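The letter from Flulldale Parish Council was addressed to Radomir Ivanov (Deceased), which he felt was presumptuous of them. He read it twice over his toast. He was sorry to learn that he had vacated allotment 63.

"You've got post," said Vesna Karagiannis from next door, who had come about the hedge.

"I've got condolences," said Radomir.
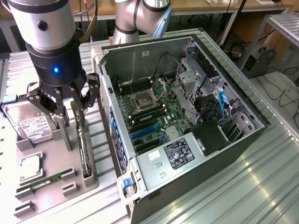
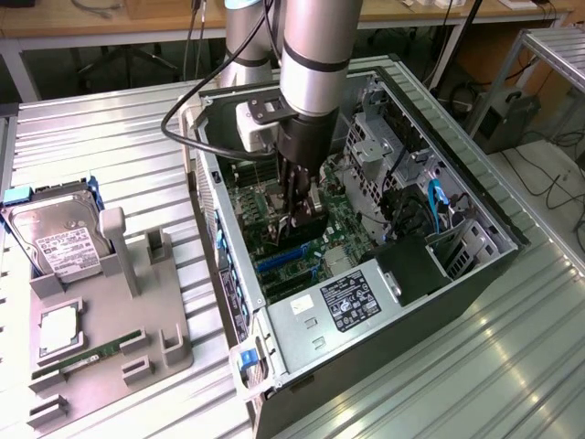
*Computer parts on the workbench, and an arm at work over them.*

He took the bus to the council offices on Tuesday, wearing a tie so as to look his best. Jacqueline Texier, at the counter, asked for his name and then for his relationship to the late Mr Ivanov.

"Close," said Radomir.

She was very kind about it. She gave him a leaflet and a peppermint. The plot, she explained, had already gone to the next person on the list, a Mr Halilović, who had been waiting since the spring of the big floods and had cried on the telephone.

"And if Mr Ivanov should turn up?"

"He'd have to join the list." She checked. "He'd be number 217."

Radomir walked to the allotments, there being no bus. Todor Halilović was standing among the leeks with his hat off. He was a large man holding a very small trowel.

"Did you know him?" asked Todor.

"On and off."

"He kept lovely leeks."

Nobody had said so while he was alive. Radomir looked at the leeks, which were in truth a bit thin, and found that he didn't want to interrupt.

"He could be difficult," he offered.

"So I hear. There was something about a hedge."

"The hedge was not his fault," said Radomir.

They stood for a while. It began to rain, and Todor asked whether he'd like the shed key, seeing as he seemed to know where everything was.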